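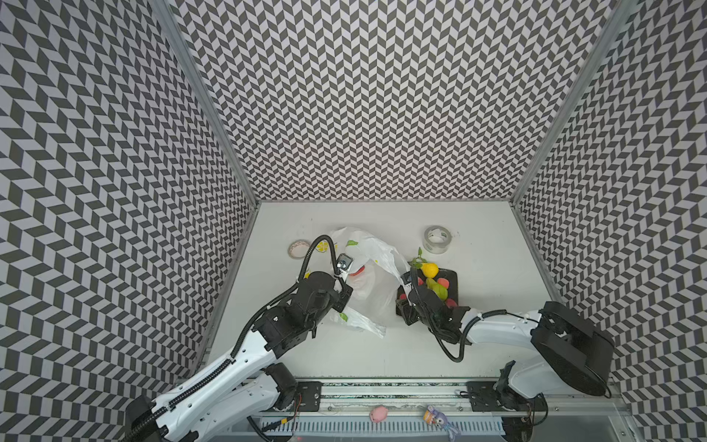 3. Sugar, acid and storage in a house lemon cordial

3.1 Preparation of the cordial

The cordial used in this study follows the method of the Plargate bar, where it is made each morning in October and less often in the colder part of the year. We did not change the recipe, although some steps in it are unusual. The peel is taken from the lemons first, with a hand peeler, and the white part under the skin is avoided as much as possible. The peel is then covered with 2,000 g of white sugar and left in a closed container overnight. In this time the sugar draws out the oil of the peel and becomes heavy and a little yellow. The bar staff call this stage "the sand".

On the next morning the juice is pressed and passed through a fine sieve. It is added to the sugar without heating, and the mixture is stirred by hand until no crystals can be felt at the bottom of the container. The yield of the reference batch was 2,330 ml after the peel was removed. Smaller yields were obtained when the peel was lifted out with a spoon and was not pressed, and these batches were kept out of the comparison.

Two versions were prepared. Version A is the cordial exactly as served at Plargate. In version B a part of the lemon juice was replaced with a solution of citric acid and malic acid, which many bars now use in order to buy less fruit. The solution was adjusted so that both versions had the same titratable acidity on the day of preparation. It must be said that equal acidity does not mean equal sourness on the tongue, and we return to this question below.

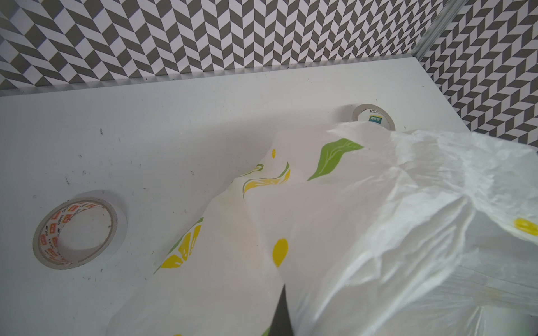

Figure 2. A large white plastic bag with a lemon-and-leaf print on a white tabletop, with a roll of adhesive tape at the left.

3.2 Storage conditions

Both versions were filled into clean glass bottles and closed at once. One half of the bottles was kept in the refrigerator of the bar and the other half was kept on a shelf behind the counter, out of direct sun. We chose the shelf deliberately. In the earlier work of Chávez the bottles were stored in a laboratory cabinet with constant temperature, but a bar counter is a less quiet place, and a bottle there is opened many times during one evening.

To imitate this use, each shelf bottle was opened, poured once into a jigger and closed again at fixed times in the evening. The refrigerated bottles were treated in the same way but returned to the cold directly afterwards. A Perex refractometer was used for the sugar content, and it was cleaned with distilled water between readings. The pH was measured on undiluted samples after they had reached room temperature.

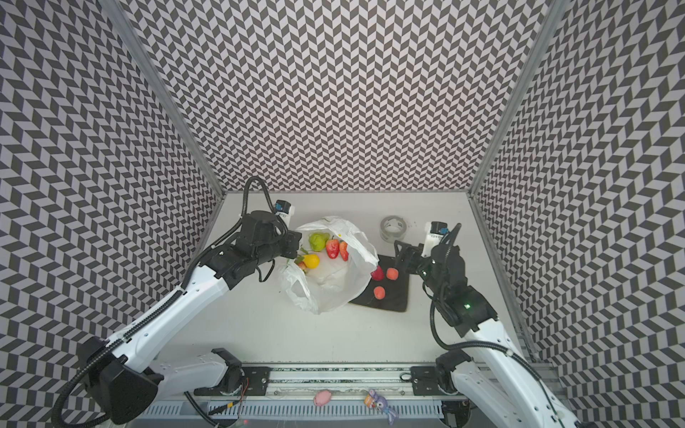 3.3 Tasting procedure

The cordial was never tasted alone. It was always diluted with still water, and in a second session it was served in a short drink with soda and crushed ice. The ice was a difficulty for us. When it melts the drink becomes weaker, and tasters who speak before they taste receive a different drink from those who taste immediately. For this reason the glasses were carried to the table one at a time, and conversation was permitted only after the form was filled in.

The form was prepared by Braulio Chávez on the basis of the Ullura word list for citrus drinks. From this list we kept the words "fresh", "cooked", "bitter", "flat" and "peel-like". The word "zesty" was removed after the first session. Some tasters understood it as a kind of sourness and others as a smell, and their marks for it could not be compared in a fair way.
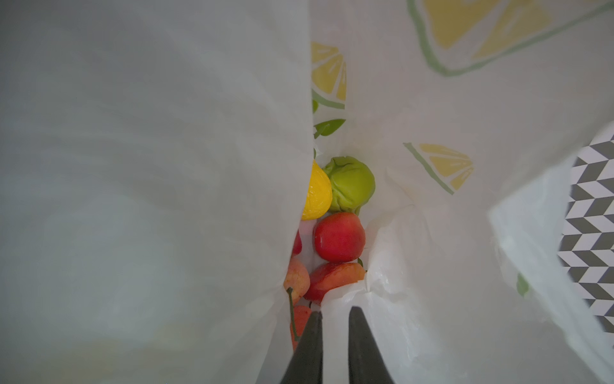

Figure 3. Fruit at the bottom of a white plastic shopping bag, seen from above. A yellow lemon lies at the top of the group and a red apple is visible below it.

3.4 First observations

On the day of preparation the tasters could not separate version A from version B when soda was present. In still water the difference was clearer, and version B was more often marked as "flat". After storage the order partly changed. The refrigerated bottles of version A kept their peel character well, while those on the shelf were described as "cooked", although no heat had been applied at any stage. Version B lost less, but it also had less to lose, as its fresh notes were weak from the beginning.

The sugar content stayed almost the same in all bottles. We therefore do not believe that the change in taste comes from the sugar, and we look for its origin in the oil of the peel. The measurements of pH support this only in part and are discussed together with the colour readings in Section 4.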